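I have been arguing for wire baskets with shelves since April, mostly to people who didn't ask, and I would like to get the whole argument down in one place so I can stop doing it at dinner.

My position is simple. A small table should have one thing on it that holds other things, and that thing should have an upstairs and a downstairs. Everything else gets put away or gets a turn on the bare wood. I don't care if the table is in a kitchen or a workroom or wedged next to the bed.
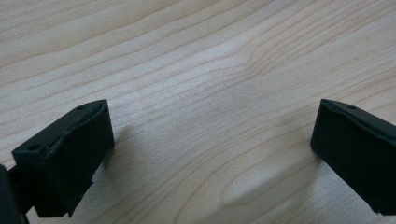

Pale wood, and a lot of table left over.

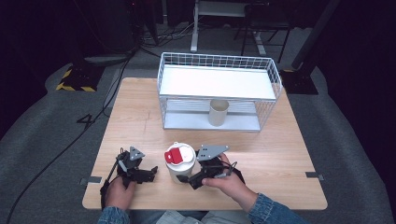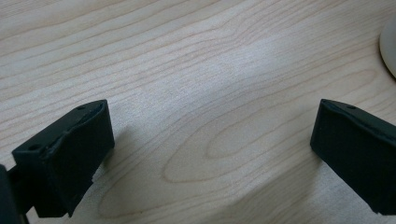 Polyxeni Ververidis wrote back that she had tried the one-basket rule and hated it. Her complaint was that a shelf with wire sides is just a pile with better posture, and that within a week the bottom level had turned into the place where she kept things she didn't want to decide about. She also said that bare tables make her nervous, like a waiting room, and that she'd take a bowl of lemons and a stack of mail over all that blankness any day.

Well, okay! I've thought about this more than I probably should have, and I think she's right on one point and wrong on the rest.

She's right that the bottom level goes bad first. Mine did. I have the Skolby, the one with a solid shelf on top and a solid floor below, and for the first month the downstairs held batteries, a roll of tape, a dead pen, the spare key to a bike I sold, and a takeout menu from Christodoulou that I kept even though I know the number by heart. All of that was fully visible through the wire, too. I saw it every morning and it still took me a month to do anything.

But I did do something, and that's where I part ways with her. Before the Skolby I had a box with a lid (a nice one, gray felt, I was proud of it), and when I moved apartments I opened it and found things I had been replacing for years. Three tape measures. I had bought the second and third because I couldn't find the first, and all of them were in the box, lying on top of each other like puppies. A basket you can see into nags you. I need the nagging.

So here's how I use it now. A cup goes downstairs, standing up, and it holds whatever is tall and skinny and would otherwise roll around. Upstairs stays flat and mostly clear, and it gets the thing I'm using today. Right now that's the seed packets. Last week it was a sewing kit, because I had decided to fix the hem on my good pants, and I did fix one leg of it.

Lidded containers are allowed on the table, but only while I'm doing something with them. I feel strongly about this and I know it sounds fussy. A canister that lives on the table stops being a canister and turns into a coaster, then a place for receipts. The sugar comes out, I use the sugar, the sugar goes back in the cupboard. My cousin thinks this is a lot of walking. It's four steps, and I could stand to walk more.

Now, the waiting room thing. I really did sit at my table for a while and try to feel nervous about it. What I noticed was the wood. I've owned this table for years and I couldn't have told you what the grain did, and it does all kinds of things - it runs along straight for a while and then goes into these big loopy ovals, like a map of a hill. I had a placemat over the best part! I'd covered up the only decoration on the table with a placemat that had a picture of a lighthouse on it.

I'll admit a pale table is less forgiving. Every crumb shows, and a coffee ring looks like an accusation. If you have kids or a messy hobby you might want something darker, or one of those oilcloths that Tullen sells by the yard. I still wouldn't trade mine. I wipe it down after dinner and it takes less time than brushing my teeth, and the only reason it takes so little time is that I'm picking up one basket instead of relocating a small village.

Where I think people go wrong is that they buy the organizer first and then look for things to organize. I've done it. I once carried home a Stalau drawer insert with 36 little compartments and spent a whole evening finding something for each one. By the end I was putting a single thumbtack in a compartment and feeling great about it. A week later I couldn't remember where anything was, and I kept having to read my own labels, and some of the labels said "misc." The insert is under the bed now, holding nothing.

The two-level basket is too small for that kind of nonsense. Once it's full you have to take something out to put something in, and I find I can make that decision in a few seconds if the thing is already in my hand. If I have to dig for it first, I'll just close the lid and go watch TV.

As for the lemons, I have no quarrel with the lemons. Put them on the top shelf. They'd look terrific up there, and you could stick the mail underneath, where you'd have to look at it.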